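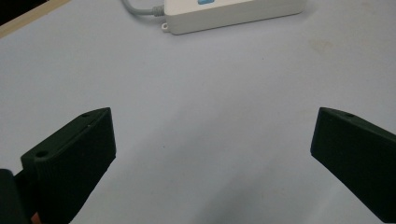

Do matte tabletops really hide marks, or is that just what the store says? I paid 800 for the Osidstead desk on the strength of that claim. Mine is the pale gray one with a bit of lavender in it, smooth and matte all over, and sure, under a light from above it looks nice and even. But I've had it since April and I don't trust it near coffee.

berwyn_t
Posted Tuesday, August 27, 2019
Matte hides glare. Fingerprints are another story. I had a matte top for 6 years and every greasy thumb showed up by the window.

sorton_fan
Disagree with Berwyn. Dark matte shows grease, pale doesn't. I wipe mine with a damp cloth and dish soap and it's fine.

berwyn_t
Mine was pale.

sorton_fan
Then you had a bad finish. What brand?

berwyn_t
No idea, it came with the apartment. Doesn't change what I saw.

thandeka
What did you clean it with, OP? Those melamine sponges will polish a shiny spot into a matte top and you can't get it back out. Ask me about my kitchen.

OP
Just water so far. The store tried to sell me a "matte care kit" for another 10 and I said no. Smelled like a scam.

thandeka
Good call. Try the dish soap on a back corner first, and get a coaster.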